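Wimbridge Residence Services
Shared Kitchen and Waste Point Inspection – Checklist with Comments
Building: Echeverría House, second floor kitchen and adjoining waste closet
Date of inspection: December 1, 2019
Previous inspection: October
Floor area covered by this round: 2,491 square feet

Ratings used on this form: Satisfactory, Needs Attention, Unsatisfactory, Not Inspected. Comments are entered for every item rated below Satisfactory and for any item where the inspector considers a note useful to residents or to the cleaning contractor, Zismont.

Section A. Exits and walkways

A1. Kitchen door opens fully and closes on its own. Satisfactory.
A2. Corridor between kitchen and waste closet clear of stored items. Needs Attention.
Comment: One folding drying rack and two flattened cartons were leaning against the corridor wall. Residents are to remove them. Recycling left in the corridor will be treated as abandoned.
A3. Exit sign lit. Satisfactory.
A4. Floor free of trip hazards. Satisfactory.
Comment: The loose threshold strip noted in October has been screwed down.

Section B. Cooking area

B1. Range hood filter clean. Needs Attention.
Comment: Grease is visible on the left filter. Zismont is to wash or replace it at the next scheduled visit.
B2. Fire blanket in its holder and within reach. Satisfactory.
B3. Extinguisher gauge in the green zone, tag current. Satisfactory.
B4. No bags, paper or cloth stored beside the burners. Unsatisfactory.
Comment: A roll of trash bags was kept on the shelf directly next to the range. It was moved to the drawer under the sink during the visit. Thin plastic film softens quickly near a burner, and the roll is not to go back on that shelf.

Section C. Waste and liners

C1. Bins have lids and the lids close. Satisfactory.
C2. Every bin has a liner of the correct size. Needs Attention.
Comment: The tall bin by the window had a liner meant for a smaller container. It had slipped below the rim on one side, and food waste had reached the bottom of the bin. The bin is to be washed before a new liner goes in.
C3. Drawstring liners fitted with the colored hem folded over the outside of the rim. Satisfactory.
Comment: The white liners with the orange-red drawstring are now the standard issue for this building. Open the bag fully before fitting it and press the air out along the sides.
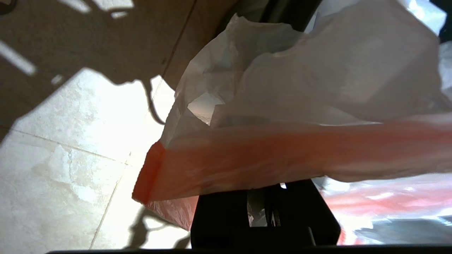
How full may a bag be before it has to be tied and taken out?
Three quarters full is the limit. Past that point the drawstring does not close the opening properly, and the bag is likely to split on the way to the waste closet.

C4. Glass and sharp items kept out of soft bags. Needs Attention.
Comment: Broken glass is to be wrapped in newspaper and placed in the rigid container marked for it. Residents who find glass in a soft bag should leave the bag where it is and report it to the residence office.
C5. Full bags taken directly to the waste closet. Satisfactory.
C6. Spare liners stored dry and away from heat. See B4.
Comment: Stock at the time of the visit was one opened roll and one sealed carton of 100. The supplier, Grisuneo, ships in cartons of 100 or 200. The smaller carton is preferred for this floor, as the drawer does not hold the larger one.

Section D. Waste closet

D1. Door self-closing and not propped open. Satisfactory.
D2. Floor clean and drain clear. Needs Attention.
Comment: Residue around the drain cover. Zismont to scrub.
D3. Hand washing supplies available. Satisfactory.
D4. Signs of pests. None found.
D5. Closet light. Not Inspected.
Comment: The switch cover was being replaced. To be checked at the follow-up.

Section E. Actions required

Residents: clear the corridor (A2); keep liners off the range shelf (B4); wrap glass (C4).
Zismont: hood filter (B1); wash and reline the tall bin (C2); drain area (D2).
Residence office: order one carton of liners in the size for the tall bin – the present stock fits only the smaller bins. Post a copy of Section C inside the cupboard door.

The follow-up visit will cover A2, B1, B4, C2, C4, D2 and D5 only. Items still open at that visit will be referred to Wimbridge building management. Questions about this form may be left in writing at the residence office.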